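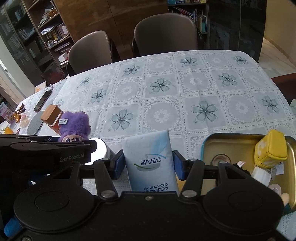 Arkovholm writes the software that sits between a camera and a gripper. We build grasp planners, contact estimators and the tooling that lets an engineer find out why a pick went wrong. We don't build arms or hands, and we work with whatever hardware a customer already has on the bench. A good share of our time goes into soft packaging, such as a packet of tissues held upright between two rubber finger pads. The packet gives under the jaws and its printing bends with it, so a planner that trusts the outline it saw a second earlier will close too far. Patterned tablecloths are hard on depth and segmentation as well, and we keep them in our test material along with plush toys, tins and phones.

By the Arkovholm web team
Updated March
3 min read

What we make

Ratard is our perception package. It takes colour and depth streams, labels what can be grasped and reports how sure it is about each edge. Customers can set the confidence level at which the arm stops and asks for help.

Sarkar is the planner. It proposes grasps, checks them against the reach and force limits of the hand, and replans when the object shifts. Behaviour is set in a plain text file that can be reviewed and versioned like any other code.

Drekine is the log viewer. It lines up video, joint positions and planner decisions on one timeline. It started as an internal script and is now the product most of our customers install first.

How we work

Every release is run against a library of 616 recorded household grasps before it leaves the building. A release that does worse than the previous one on any object category is held back until we understand the cause. Release notes list known failures, including the ones we have no fix for yet. Clear glass and shiny metal have been on that list for a long time.

We publish our message formats and keep them stable within a major version. Support questions are answered by the people who wrote the code, during office hours, and after hours for customers on a service agreement.

Where we are

The office is on the second floor above a tire shop, with the test room at the back. Visitors should use the side door and the grey buzzer. Parking is on the street.

Last updated: March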